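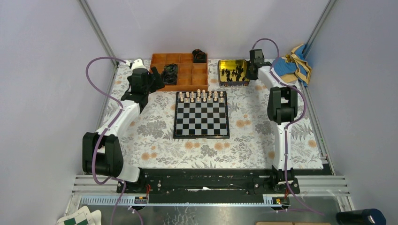

Cream pieces set out on the board, black pieces still in the tin.

Spring club season at Cirndale

The Cirndale Arts Trust is pleased to confirm its programme of late-night dance events for the spring. The season opens in April with a return visit from Doritz, the house and disco collective, who will play in the Main Hall from 11 pm until close. Support comes from Aasen, whose all-vinyl sets drew a capacity audience last autumn.

The second event is given over to the Skaverance label. Artists from its current roster will perform in both rooms, and the full running order will be published on the Trust's website once agreed.

Members' booking opens on Mon 19 February. An allocation of 100 tickets has been reserved for members at each event, with a limit of 2 per membership. Remaining tickets will go on general sale one week later.

Patrons are reminded that admission is restricted to those aged 18 and over, and that photographic identification is required at the door. The cloakroom will be open throughout. Step-free access is by the side entrance, and access requirements should be notified to the box office when booking.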